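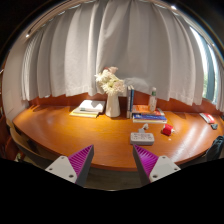 Kipchumba Mabula had been talking for a good ten minutes about timestamps before he noticed that my tea had gone cold and offered, very kindly, to make another. He is like that, generous with his time and entirely unable to leave a subject alone once he has hold of it. The subject, on the Thursday I visited the Plostevham office, was Pirkano, the software he and a small team have been building to turn recordings from hand-held grippers into something a robot arm can learn from.

"People come in wanting to talk about the learning part," he said, setting down the fresh mug. "And I love the learning part! But most of my week goes to the bit before it. Where was the gripper, how wide was it open, and did the picture and the width reading happen at the same moment? If you get that wrong, the model learns to close its hand on air."

He came to it sideways. His first job was writing warehouse routing code at Eyvindsson, where everything lived on a tidy grid and a shelf was always where the map said it would be. He remembers it fondly, and he remembers being a little bored. Household objects were what pulled him away. "A desk has books on it, and something with a cord, and maybe flowers, and the next desk has completely different things. I found that exciting. My old manager thought I was having some kind of episode."

Pirkano takes in a recording and works out the path of the gripper from the wide-angle video, matching up points that stay put from one moment to the next. Curtains, he told me with real feeling, are a trial. Long soft folds all look alike to a feature matcher, and if there's a draft they move. Shiny desktops are nearly as bad, with reflections that slide along as the camera does and fool the tracker into thinking it has found something solid.

"We had a version in September that trusted reflections far too much," he said. "The path would come out beautifully smooth and seven centimeters off. Smooth and wrong is the worst kind, you know? A jagged path, you look at it and you say, all right, throw it out."

The fix was mostly the work of Brunello Galli, who sat down with us partway through with a sandwich and the air of someone who has heard this story before. He wrote the checker, which they call Jikus, and which runs each recording forward and then backward and compares the two paths. Where they disagree, the recording gets flagged and a person has a look at it. On the first batch of 2000 recordings it flagged 200, and Galli went through every one of them himself.

"It took me far longer than I told Kipchumba it would," he said. "But I learned more from those than from anything else that year. You start to see the same trouble over and over. Half the time it was the fingers themselves. They're always there at the bottom of the view, they never move relative to the camera, and the tracker says, wonderful, here is something perfectly still. So it decides you're standing still too." They now mask the fingers before tracking, though the mask has to follow them as they open and close, and it took 35 tries, by Galli's own tally, to find a margin that neither man wanted to argue about any longer.

I asked whether the planning side was easier. Mabula laughed and pulled his chair around. The model proposes a short run of motions, he explained, and then the planner has to decide whether the arm on the other end can do them at all. A human wrist will happily do things a robot wrist won't. Their planner used to reject anything out of reach, and these days it tries to bend the motion a little first, keeping the last stretch before the grasp as close to the original as it can.

"That last stretch is where the person was being careful," he said. "I want to keep that. The rest of it, honest to goodness, you can come at the bottle from whichever side you like."

What he would like next is a better viewer, one that shows the video and the recovered path together, so that a new colleague could spot a bad recording without first sitting beside Galli for a month. Galli, finishing his sandwich, said he had already started on it and that the scroll bar was driving him up the wall.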